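Home Shop Throws & Blankets Tables Rugs Care Contact

Gredero fleece throw, orange-red

I've been selling throws for 4 years now and this is the one I keep taking home. I mean it – there are two on my own couch, and my sister has already walked off with a third! The Gredero is a big, soft, heavy-hanging fleece in a warm orange-red that wakes up a pale room like nothing else I stock. If your place is all white cabinets and light wood (mine is), you'll see what I mean the minute you shake it out.

What I like best is the edge. Plenty of fleece throws are just cut and left that way, and after one winter they go wavy and sad. These have a proper zigzag stitch along the hem, and the thread holds up. I've washed my oldest one more times than I can remember and the hem still lies flat.

Item number 407. One size, one color. I asked Dukix for a green and they said maybe in August, so write to me if you want to be told when it lands.

Washing: cool water, gentle cycle, no softener. Softener makes fleece go slick and it picks up every hair in the house. Hang it over a rail or a door and it'll be ready by evening. Please don't iron it. Milagros Estrella wrote to ask if a low iron would be okay, and no, sorry, not even low!

Folding: lay it on a clean floor, fold it in half the long way, then in half again, then roll it from the short end. Rolled up it fits in a low TV cabinet or on the bottom shelf of a closet. I used to stack mine flat and they always slid out on my feet.

A few people have asked if it goes with the Flirkeck round table, the one with the light wood tray top and thin black legs. Yes, very nicely. I have that table by the balcony door and the throw on the couch across from it, and the two get along fine.

Orders of 10 or more (guest houses, I'm looking at you) get a better price, so email before you check out and ask for Taras Dovhaniuk, who does the packing and knows what's on the shelf.

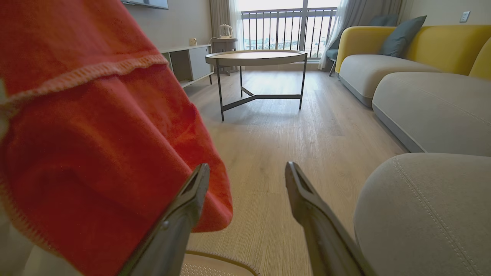 Returns are easy too – keep the paper band it came in, fold the throw however you like, and send it back to the same address on the label.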